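Textile Care and Household Chemistry
Handout 6: Washing delicate fabrics
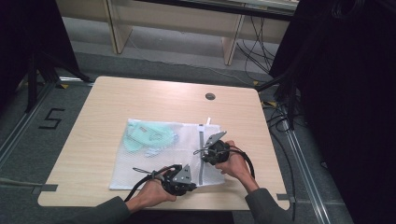
Fig. 1. A pale green garment inside a white mesh laundry bag with a gray zipper.

Primerham Adult College, evening course
Tuesday, February 11, 2020

Please read this handout before the practical lesson. The part on water hardness will come back in the written work, so keep your notes from Handout 5 near you.

1. What we mean by "delicate"

In the shop, the word delicate is used for almost everything that is thin or expensive. In this course we use it in a more narrow way. A fabric is delicate if the fiber is weak when wet, if the yarn is loosely twisted, or if the construction is open and can catch on other things. One garment can belong to more than one of these groups. A knitted wool sweater has a fiber that can felt, and also loops that can be pulled.

Silk loses part of its strength in water and gets it back when it dries. Viscose loses much more. Cotton is the opposite case, it becomes stronger when wet, and this is why cotton sheets can be washed for many years with hard movement. Polyester does not change much in water, but a very thin polyester knit can still snag on a hook or a zipper.

Students often ask if a synthetic fabric needs any care at all. It does, but the reason is different. The danger is mostly heat. When a synthetic fabric is heated too much and then pressed by other clothes in the drum, it can keep creases that are very hard to remove later.

2. Mechanical action

Washing has four factors: time, temperature, chemistry and movement. If we make one smaller, we normally have to make another one bigger to get the same result. For delicate items we make movement and temperature smaller, so the soaking time and the choice of detergent become more important.

In a front-loading machine, the clothes are lifted by the paddles and fall back into the water. The height of the fall depends on the size of the drum and on the water level. The delicate program uses more water and slower turning. More water means that the clothes float a little and rub less against each other. For this reason you should not fill the drum completely on this program. Half full is already enough, and for wool one third is better.

The spin is a separate question. A spin of 400 turns per minute is suitable for most delicate fabrics. Some silk should not be spun at all. If the machine has a setting without spin, use it, take the item out and press it flat between two towels. Do not twist it.

3. Mesh bags

A mesh bag reduces rubbing between the garment inside and the rest of the load. It also holds straps and ribbons so that they cannot wind around other pieces. It does not reduce the temperature and it does not protect from dye. A red sock in the same wash will color the garment in the bag as well as everything outside.

Rules for the practical lesson:

- Close all hooks and buttons first.
- Turn printed and embroidered pieces inside out.
- Put one large or two small pieces in each bag. A bag that is too full cannot be rinsed well.
- Close the zipper to the end and put the slider under its elastic cover, if the bag has one.
- Fine mesh is for lace and thin knits. Coarse mesh lets more water through and is good for shirts.

Look at the bag before each use. A small hole in the netting is enough for a hook to come out.

4. Detergent

Ordinary powder is alkaline. Wool and silk are protein fibers, and alkali damages them slowly. The damage cannot be seen after one wash, but after a longer time the silk becomes dull and the wool becomes rough to the hand. Also, many powders contain protease, an enzyme which breaks down protein. It is very useful against egg and blood, and it should not be used on silk or wool.

Use a neutral liquid detergent without protease and without bleach. At the college we use Zavis liquid. At home you may use any product of the same kind, but read the list of contents and not only the picture on the front.

For hand washing, dissolve the detergent in the water before the garment goes in. If it is poured directly on the fabric, it can leave a pale mark on dark colors, and it needs much more rinsing.

5. Water hardness

Hard water contains calcium and magnesium. With true soap these form a gray scum that stays in the fabric. Modern detergents form much less of it, but they still work weaker in hard water, and the dose must be higher. The water in Primerham is soft. The water in Jerdale is clearly harder, so students who live there should follow the second column of the dosing table in Handout 5.

6. Drying

Wool and heavy knits are dried flat. When a wet sweater hangs, the weight of the water pulls the loops down and the body becomes longer. Silk and viscose may hang, in the shade, on a wide hanger. Keep all of them away from the radiator. The tumble dryer is not used for any fabric in this handout.

7. Reading the care label

The wash tub symbol with a number gives the highest temperature in degrees Celsius. One line under the tub means gentle movement, two lines mean very gentle. A hand in the tub means hand wash. A tub with a cross means that the item must not be washed in water. The triangle is for bleach, the square is for drying, the iron is for ironing, and the circle is for professional cleaning.

Please remember that the label gives a limit. It is allowed to wash colder and more gently than the label says.

Homework

a) Choose one garment at home with a care label. Copy the symbols and write the meaning next to each one.
b) Explain in your own words why the delicate program uses more water.
c) Wash two samples of white viscose by hand, one with neutral liquid and one with ordinary powder. Let them dry flat and compare the feel. Samples of 100 square centimeters are large enough.

Reading: Verbeke course reader, chapter on protein fibers. The copy in the library has shelf number 757.

Bring your own towel to the practical lesson. The sinks are shared by two students each.

Related handouts
Handout 3: Fiber identification by touch and by burning
Handout 4: Stains from food and ink
Handout 5: Water hardness and dosing
Handout 7: Ironing and steaming

Shared 6 times | 0 comments

© 2020 Primerham Adult College | Contact the course office | Back to top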